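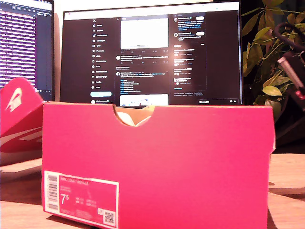 USTVILLE, December

How to clear out a hall closet in one afternoon (and keep it that way)

I love a closet clear-out. Give me a rainy Thursday and a door that won't shut and I'm happy until dinner! If yours has been swallowing scarves since last winter, you can get it back in an afternoon, and you don't need to buy a single organizer to do it.

What you'll need
Two big bags (one for trash, one for donations)
A damp cloth and a vacuum
A marker and some masking tape
A kitchen timer
A few empty boxes – shoeboxes are perfect

Step 1. Empty it completely
Everything comes out, including the stuff on the top shelf that you can't see from the floor. Spread it on the bed or the dining table, wherever you can walk all the way around it. It will look terrible for a while. Keep going!

Step 2. Clean while it's bare
Vacuum the corners, wipe the shelves and run the cloth along the rod. Leave the door open so the shelves can dry while you sort. My closet in the Graserow apartment had a loose bracket I'd been blaming on heavy coats for years, and I only spotted it with the shelf empty, so have a look at the hardware too.

Step 3. Sort against the clock
Set the timer for 45 minutes. Pick up each thing once and put it in a pile: stays here, lives somewhere else, donate, trash. Gloves without a partner get until the end of the timer to find one. My friend Carla Sfeir tries on every coat at this point and checks the pockets as she goes, and I've copied her ever since I found a perfectly good house key in a raincoat.

If you get stuck on something, put it to one side and come back to it. The easy decisions go fast and they warm you up for the hard ones.

Step 4. Give small things a box
Shoeboxes are my favorite storage in the world. They stack, they fit a standard shelf and they're free. Use one for hats and gloves, one for shoe polish and brushes, one for dog leads or bike lights or whatever your household drops by the door. Stick masking tape on the short end, write on that, and face that end out. Tape peels off when you change your mind (you will, I've relabeled mine more times than I can remember).

Skip any box that smells musty or has gone soft at the corners. And don't fill them so full that the lid bulges, or the stack will lean.

Step 5. Put it back by how often you reach for it
Everyday coats go in the middle of the rod. Dressy ones and out-of-season jackets go to the far ends. Boxes you open every week belong between waist and eye level, with the beach towels and the picnic blanket up top. Shoes on the floor, in a single row if you can manage it – two rows and the back one disappears until spring.

Step 6. Get the bags out of the house
Tie up the donation bag and put it straight in the car, then drop it off on your next trip into town.

To keep it tidy, I spend 8 minutes in there on the first of each month, hanging up what has slid down and moving strays back to their boxes.

Next month: the kitchen drawer with the batteries in it.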